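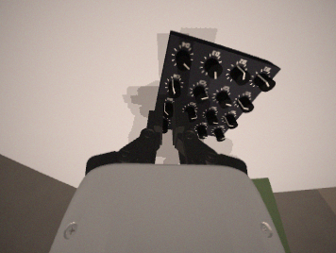 Posted by Saulius Zariņš on May 27, 2026 | Filed under: Games, Skekitz | 14 comments

So the new build of Skekitz is up, and if you've been yelling at me since February about the loot log dropping half your salvage, this one's for you. Go grab it before you read the rest, I'll wait.

The short version is that the game changed how it writes stack pickups. It used to give you one line per item, and now if you scoop up a pile it gives you one line with the amount stuck on the end in brackets. My little tracker saw the bracket, got confused and threw the whole line away. Poor thing. It took me two evenings to find and one line to fix, and I said some words my neighbours probably heard.

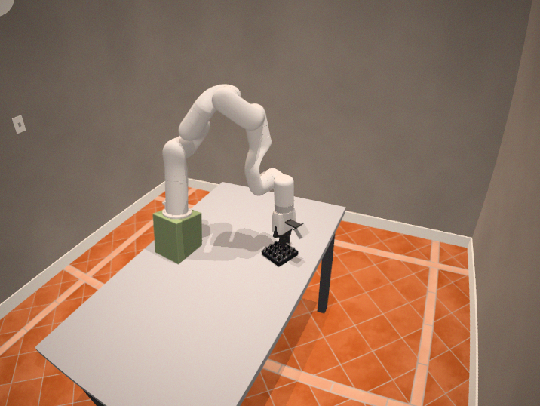 I tested it on a long Odholm run with my usual group and it caught all 212 drops, including the grey junk I'd normally leave on the ground. The totals matched my bags at the end, which made me happier than any of the loot did (it was terrible loot).

A couple of other things got in while I was poking around. The overlay remembers where you put it now, even if you play on a second monitor. You can colour the rare stuff however you like – mine's a hideous orange. And the history file no longer slows to a crawl once you're past 1000 entries, so those of you hoarding every session since launch can keep right on hoarding!

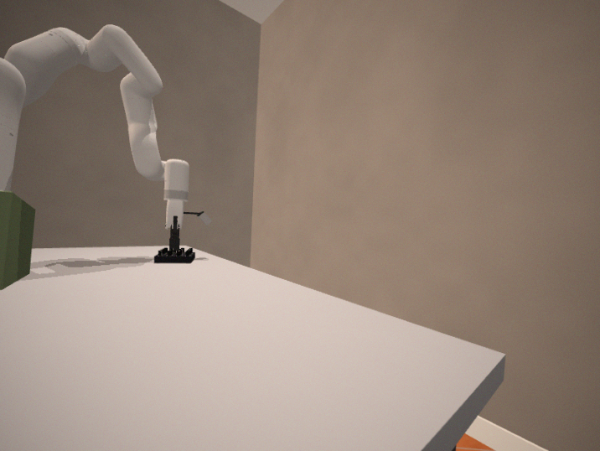
What still doesn't work: anything you get by trading. Manole sent me a log from the Fusurow server and trades there come through with no item name at all, just a number, so I need to build a lookup table first. If you play on Fusurow and feel like helping, do a few cheap trades and email me the log along with what you really got. Please zip it. Last time somebody pasted the entire thing into a comment and my poor blog fell over.

If you're updating from the old version, close the game first, then copy your settings folder across. Your colours will reset once and then they'll stick.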